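Week 4 notes - Getting a web app onto a server and keeping it there
November 2020

Okay, these are the notes I promised, tidied up a bit from what I scribbled on the board. If you missed the session you should be able to follow along, but have your own server open in another window while you read. Reading about servers without touching one is a great way to fall asleep.

Last week we got Folard (our little booking app) running on your own laptops. This week it goes on a machine that somebody else can reach. I'm using Hovik as the host because the course has credit with them, but any plain Linux server will do and the commands don't change.

Logging in

When you create the server you get an address and a root account. Log in as root once, make yourself a normal user, give that user sudo, and copy your public key across. Then log out and come back in as the new user BEFORE you turn off root logins. I'm shouting because I have locked myself out doing it in the wrong order, more than once, and the only way back in was the web console with its horrible laggy keyboard.

Keep the private half of your key on your laptop. It doesn't go in the repo, it doesn't go in the shared folder, and please don't email it to me (it happened last year!).

Running the app as a service

If you start Folard by typing the command in your terminal, it dies when you close the terminal. We want the system to look after it, so we write a service file. Yours needs to say:

- which user runs the app (not root)
- which folder it starts in
- the command that starts it
- what to do if it crashes

For the last one, set it to restart on failure with a delay of 3 seconds. Without a delay a broken app will restart over and over as fast as it can and fill your logs with rubbish, and the one error message you wanted is buried somewhere at the top.

After you change the file, reload the service manager, then restart the app. Forgetting the reload is the most common question I get in labs, so check that first.

The proxy in front

Folard listens on a high port on the local address only, and the proxy takes the public traffic and hands it over. We're using Rotow for this. It has a short config file and its error messages are written in normal English, and that's honestly why I picked it. You could use any of the bigger names if you've got a favourite.

Two things catch people out. First, the firewall: open the web ports and your login port, and leave the app's own port closed. Second, the status codes. Ask the server for the home page using curl and look at the first line that comes back. A 200 means you're getting a page. A 502 means the proxy is fine but it can't find the app behind it, so go and look at your service before you start fiddling with the proxy config. 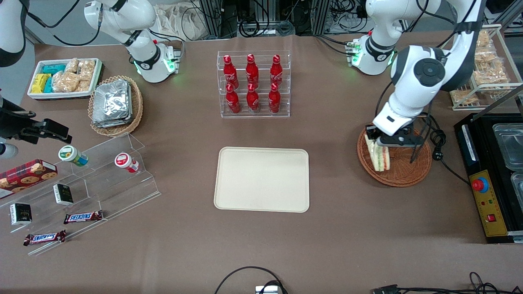

Once you've got your page coming back, leave the proxy alone and move on to secrets. The database password lives in an environment file that only your app user can read. The service file points at it, and the app picks it up when it starts. Change the password later and you'll need to restart the service - it won't notice by itself.

Backups (a very quick word)

We'll do these properly with Abella in December. Until then, dump your database to a file before each lab and copy it to your laptop. Then try restoring it into an empty database on your own machine. It's a small app, so the whole thing takes about 4 minutes, and you'll learn more from one restore that goes wrong than from me going on about it.

Before next time

Have Folard running behind the proxy, reboot the server, and check the app comes back by itself. If it doesn't, you've probably started the service without enabling it. Bring the last bit of your log along if you're stuck, copied as text please, and we'll go through it at the start of the lab.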